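Pimudo Live Sessions: README

Pimudo is a set of multitrack recordings from two nights at the Drivcombe folk club, and we're so happy to finally share it! You get 28 songs, each with up to 16 stems, plus a stereo room mix that catches all the foot stomping.

What's inside
stems/ one WAV per mic or pickup
mixes/ rough stereo mixes by Sosora
songs.csv title, key, tempo, tuning

The Aranda set in February is the loud one (the fiddle bleeds into everything, and it sounds great). Guitar tunings were written down by ear, so please send fixes if you hear something different.

Free for practice, remixing and teaching. Credit the club, and do send us what you make, we love hearing it!

Last updated 8th November
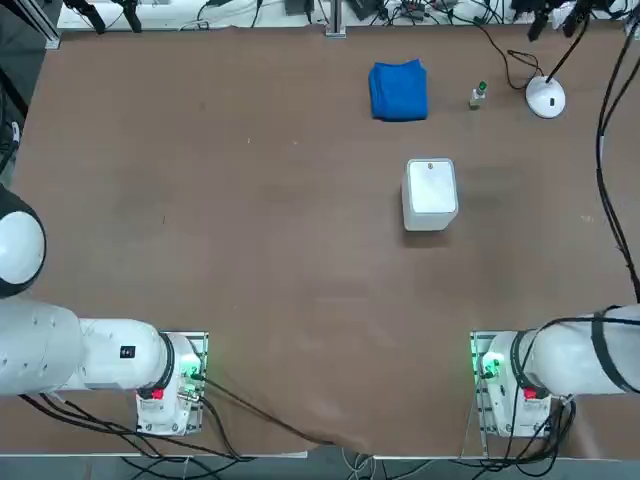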